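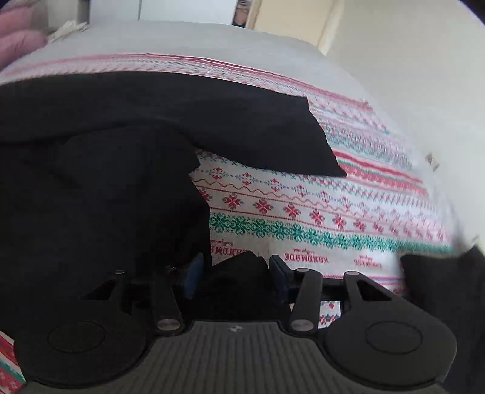 *Black cloth on the white Fair Isle blanket, guest bed at Kostness*

**Subject:** Re: [linens] Dark throws over the patterned blankets

Hi all,

Replying to Dorota's message, quoted here for anyone who joined in March:

> From: Dorota Makowska
>
> We have 7 beds at Kostness made up with the white Fair Isle blankets. Guests put coats and bags on them, and the white shows everything. I'd like to lay a dark cloth over each one during the day and take it off before the evening. Two questions. Has anyone had dye come off a black cloth onto a white blanket? And do you fold the cloth or spread it out flat?
>
> Dorota

On the dye, yes, once. At Banarstead we bought black cotton by the yard and put it straight on a cream blanket. After a damp weekend there was a gray patch near the foot. It took two washes to get out. Now I wash any new black cloth on its own until the rinse water runs clear, then press a wet white rag on a corner for a minute. If the rag stays white, the cloth can go on the bed.

On folding, the cloth in the picture is bunched up with the blanket showing through an opening in the middle, and a bag set down there would be right on the white. I'd spread it flat and tuck the long sides under the mattress. Ours are cut 70 inches by 82, with a plain hem. A 36-inch runner across the foot looks neater, but people put their things wherever they like, so we gave up on runners.

Check the back of the cloth for lint before it goes down. Black fuzz on white knit is slow to pick off. A sticky roller works, but go lightly over the pattern or it pulls the yarn.

Sidra, do you still have the leftover black cotton from Marras? If it has been washed already, Dorota could try a piece before buying any.

I can bring our hemming notes to the next swap if someone reminds me.

Ilaria Marchetti
Banarstead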